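Sisirley opens its virtual house to small robot teams

December 2023

The software firm Sisirley has put its simulated home for service robots on general sale, after testing it with a small number of customers since May. The product is called Tumard. It lets a team try how a robot moves through an ordinary house before any real machine is sent into one.

Tumard comes as a download with 11 furnished house layouts. Each layout has rooms, corridors and doors, and the user can put their own robot model inside and give it a task. A licence costs 1,765 euros per year for one team, and it can be installed on two computers. Schools and universities may ask for a lower price, but the firm did not say how much lower.

The doors are the part that Sisirley talks about most. Many simulators treat a door as a hole in the wall, which makes life easy for the robot and teaches it very little. In Tumard every door has a handle and hinges, and the user can set how heavy it is and how far it is open when the task begins. Simulated people can also be added. They do simple household jobs and the robot must find its way past them.
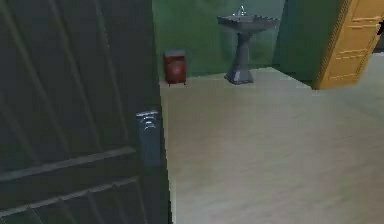
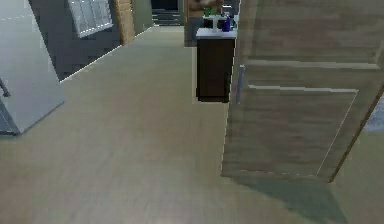
Two views inside a simulated home: an open dark door with a room and sink behind it (first), and a hallway with a person at a small cabinet (second).

Ultan Lynch, who leads the product at Sisirley, explained that the idea came from visits to customers. "We saw good robots stop in front of a half-open door and wait there for ever," he said. "The teams knew about the problem, but they had only one door in the laboratory, and always the same one. With a computer you can have the door at every angle and repeat it during the night."

One of the first users was Ó Flaithearta, a company which builds small delivery robots for care homes. Its engineers worked with the test version for ten weeks. They report that it was quick to install and that the results of a test run are easy to read. They were less happy with the surfaces. Floors and walls look rather soft when seen from close, and a robot that depends on fine visual detail will still need training with real pictures. Loading a new layout was also slow on their older computers.

Sisirley answers that sharper surfaces are planned for the next version, which will be free for everybody who holds a licence at that time. The firm also wants to add lifts and outdoor steps, but it gives no date for these.

Support is given by e-mail and in English only. Customers who prefer to speak with a person can buy a training day from Wodico, the reseller, which also offers help with bringing in robot models from other programs. The training day is not included in the price of the licence.

A trial version with 2 of the layouts can be used without payment for 10 days. It has the same door settings as the full product, but the results of the test runs cannot be exported. Requests for the trial go through the Wodico website.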